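Manipulation Project, Student Team 2
Workshop notebook, shared copy
Entry: Mar 21, 2025
Entered by: Tomomi Furukawa
Present: Furukawa, Koyama, Mizuno, Minami. Supervisor: K. Morikawa (morning only)

Purpose of session

The session was given over to the bottle task in its revised form. Under the revised rules, a bottle is to be picked up from the table with the right hand, passed to the left hand, and set down inside the marked zone of the Skalta tray. The previous form of the task, in which a single hand was used throughout, is closed and will not be repeated before the review.

Settings

Finger closing force on the right hand was set to 50 percent of the permitted maximum and held there for all trials. The left hand was left on the default profile. Arm speed was unchanged from the last entry. The wrist offsets were loaded from the file saved by Sota Koyama and checked against the printed sheet before the first trial. One value on the sheet was out of date (left wrist roll) and has been corrected by hand. The sheet should be reprinted.

Trials

A total of 50 trials were run, with a break after the first block. The pickup by itself was completed in most cases. The transfer between hands was the weak point, as expected, and 6 trials were ended by the operator when the bottle turned in the grip before the left hand had closed. Junpei Mizuno has the full list with times and operator notes, and it will be attached to the next entry.

Observations

1. When the right hand closes near the base of the bottle, the cap end is left free for the other hand. This is the preferred approach. When the right hand closes near the middle, the left thumb tends to meet the right fingers and the motion is halted by the contact limit.

2. The left hand should be opened fully before the right hand begins to lift. In several trials the two motions overlapped, and the left fingers were still opening as the bottle arrived. Koyama suggests a short hold between the two steps. Mr. Morikawa agreed, provided that the hold is written into the task file and is not done by the operator by eye.

3. Reflections on the tabletop remain a concern for the vision group. The detector reported a second bottle on two occasions where there was none. Kimie Minami reviewed the logs at the laptop during the afternoon block and believes the threshold is set too low. It was raised from its former value to 63 for the final block. No false reports were logged after the change, but the block was short and the point should be treated as open.
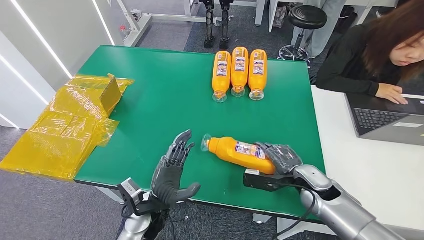 Bottle task, green table. Right hand at the base end of the bottle, left hand open near the cap end.

Equipment

The Trarnitz cable clips have been ordered again. Until they arrive, slack in the arm cables is to be checked by hand at the start of each block – this was missed once today, with no damage. The spare finger pads from Reuter were not opened and remain in the drawer under their original label.

Actions

Koyama: add the hold step to the task file and circulate the new version to the team.
Minami: repeat the threshold comparison over a full block, with the blinds both open and closed.
Mizuno: complete the trial list; mark each stopped trial by cause.
Furukawa: reprint the wrist offset sheet and remove the old copy from the binder.

The review form requires the signature of the supervisor and one team member. The form is in the front pocket of this binder and has been signed by Mizuno only.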